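Filed under: House, Small Complaints
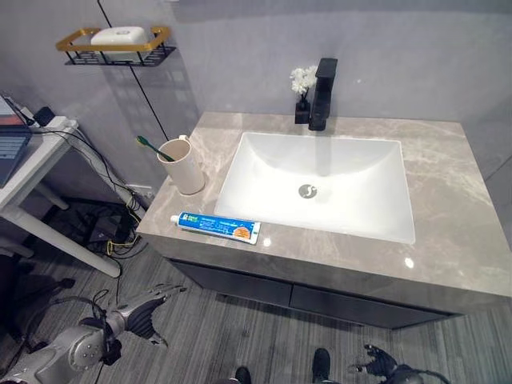 For most of my adult life I have owned a bathroom counter the way other people own a garage. I knew there was a surface under there because things didn't fall through.

Last November I counted what was on it. I had been looking for nail scissors and had found three other pairs of scissors, and it seemed like a good moment to take stock. There were 54 objects. I counted a box of cotton swabs as one, which I think was generous of me. I did not count hair ties separately either, as I was already upset.

What I have now is a cup, a toothbrush, a tube of toothpaste, some fake flowers and a soap dish on the wall. It has been that way for a couple of months and I keep going in there to look at it, like someone with a new baby.

The change came about through a purchase. I'd love to say I meditated, or read one of those books with a lot of white space on the cover, but what happened is that the old vanity swelled up along the bottom like a forgotten bagel and one of the doors came off in my hand. So I went to Plulinbridge, which is forty minutes away if you know about the bridge and longer if you believe the sign, and I spent an afternoon at the Zorport showroom sitting on the edge of bathtubs I wasn't buying.

I had a list. The list said "white, cheap, doors." I came home having ordered a dark gray cabinet that hangs on the wall, with drawers and no handles. It is called the Nuretti, and I have found that if you say "the Nuretti" often enough in your own home, people start leaving the room.

A word about drawers. My old cabinet had doors, and behind the doors was a cave with a pipe in it. You could put anything in the cave. Over the years I had. When we emptied it I found a travel iron, two bottles of contact lens solution (I have never worn contacts) and a shower cap from a hotel that has since become a bank. A drawer doesn't allow this. You pull it open and there everything is, lying on its back looking up at you, and you have to make a decision about it right then in your socks.

I made 26 decisions the first evening and then had to sit down. Some of what went:

Five sample packets of a cream for "mature skin," received when I was thirty-one and kept out of spite.

A nearly full bottle of mouthwash so strong that I had been using it as a threat.

A loofah. I will say no more about the loofah.

Bath salts from my sister, bath salts from my other sister, and a third jar I am fairly sure was the first jar being given back to me. I don't have a bathtub.

Then the drawers went in order, sort of. Top drawer is for daily things and bottom drawer is for things that make me feel I might become a different person, such as the hot rollers. I have no dividers. I looked at dividers. A set of bamboo ones cost more than everything I would have been dividing, so the floss is in the lid of a candy tin and is perfectly happy.

The cabinet hanging off the floor worried me more than it should have. I am used to furniture that stands on something. For the first week I kept not leaning on it. But you can get a mop right under there! I hadn't understood how much of my life had been spent on my knees with an old sock over two fingers, going along the place where a cabinet meets a floor. The planks run straight on underneath, gray wood-look ones, and I mop all the way to the wall and feel like a professional.

While I am on gray. The floor is gray, the cabinet is dark gray, the countertop is gray with pale veins through it, and I picked each of them on a different trip, holding a different little square, in different light. None of them match. I've been told this is called "layering." The wall tiles were also sold to me as gray, and I will go to my grave saying that they are lavender, or at least that they've been standing close to something lavender. My husband says they are gray. The man who put them up said they were "a cool neutral," which is how you talk to a customer when you want to go home.

I like them anyway. In the morning around seven they're nearly pretty.

The faucet is matte black and it was the one thing I fought for. Every person I asked advised against it. Brinkmann across the hall, who has a brass one from the year the building went up and mentions it, told me it would show every drop. He's right, it does. But a chrome one shows every drop too, plus your face, at an hour when you may not want either. I wipe the black one down with the hand towel when I'm done and it takes as long as saying so.

What I did not foresee was the sink. It sits below the counter, with no rim standing up around it, so you can sweep things off the counter and straight into the bowl with the side of your hand. This is wonderful for water. It's less wonderful for an earring. The bowl is deep and very smooth and an earring in it behaves like a roulette ball. I have so far lost none, but I've aged.

The rules, then, because people have asked. (Marit Rustad asked. She came over for coffee and was in there so long I thought she was ill, and then she came out and said "where is all your stuff," in the voice you'd use if someone had sold a dog.)

If it gets used twice a day it can stay out. That's the toothbrush and the toothpaste, and the toothpaste is supposed to be in the cup with the brush. I put it in the cup. Other members of this household lay it down along the front edge of the counter, as if it had been on a long walk. We have discussed this. We've agreed that it is not a marriage-ending matter and that I will go on mentioning it.

Soap goes on the wall. The shelf has a gold-colored rail, which goes with nothing else in the room, and a black grid for a base, and I bought it in a mood. The soap dish that lives on it is white and has a lid. I had never in my life owned soap with a lid. I used to own the other kind, that slumps in its own puddle and has to be chipped off the counter with a thumbnail, and I don't miss it, though I notice I still reach for the old spot by the sink and pat the stone a few times like I'm calming it down.

One thing is allowed to be useless. I gave that place to the flowers, which are fake and white and live in a small black vase next to the faucet. I resisted fake flowers for years on principle. The principle turned out to be that I wanted to be the sort of woman with real ones, and I've now killed enough real ones in that bathroom to know what sort of woman I am. A fern lasted there from August to almost Labor Day. The fake ones get rinsed when they're dusty and they have never once looked at me with disappointment.
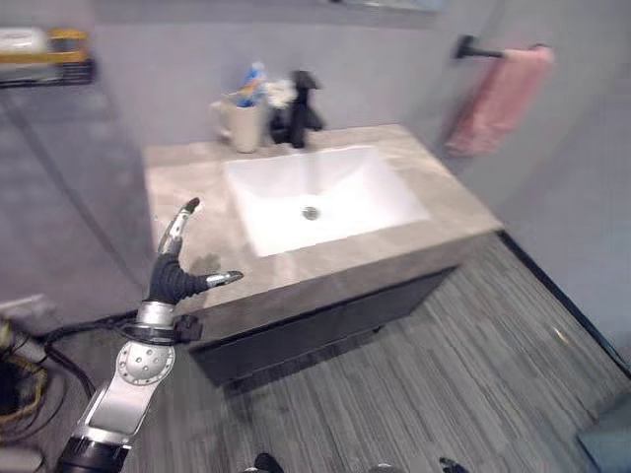

Counter, sink, faucet. The toothpaste situation varies.

The cream cup deserves a paragraph too, as it's the oldest thing in there by a long way. I bought it at a church sale from a box marked "misc. 80 cents" and it followed me through three apartments holding pens, then paintbrushes, then for one bad winter a thermometer and a great many spoons. I had meant to replace it with something from the showroom. They had a tumbler in the same family as the cabinet, very heavy, very handsome, for 107 dollars. For a cup! I picked it up and put it down again with both hands. The church cup is fine. It gets a go in the dishwasher when I remember, and I recommend that you check the bottom of yours after reading this, and then come back when you're ready.

Cleaning, since the whole business was supposed to be about cleaning: it used to be that wiping the counter meant moving everything to one side, wiping the other, moving everything back over, wiping the first side, and then putting things where they'd been, only wetter. I did this perhaps every other week and hated it with my whole chest. Now I lift a cup and a vase. I use a damp cloth and a bit of dish soap and then a dry cloth, because the stone is glossy enough that streaks look like a map of something. No sprays. There were four sprays in the cave and I couldn't tell you what any of them thought it was for.

Has it stayed this way? Mostly. A hairbrush turns up now and then. In a weak week there was a candle. Things seem to want to be on a counter, and I've come home to find a receipt, a battery and half a lime out there with no one in the house willing to speak about the lime. I put it all in the bottom drawer and shut it, and since there are no handles it's a bit of a nuisance to open again, so that's where it is.

The nail scissors, by the way, were in the kitchen.

Next month I'm supposed to start on the linen closet. I have opened the door and looked in, and a pillowcase came out to meet me, and I closed it again.

Recent posts
A Chair Nobody Sits In
Soup, Again, and Why
The Junk Drawer Has a Junk Drawer
Painting the Hall Twice
What I Keep Under the Bed

Contact | Copyright, all rights and most of the towels reserved | Back to top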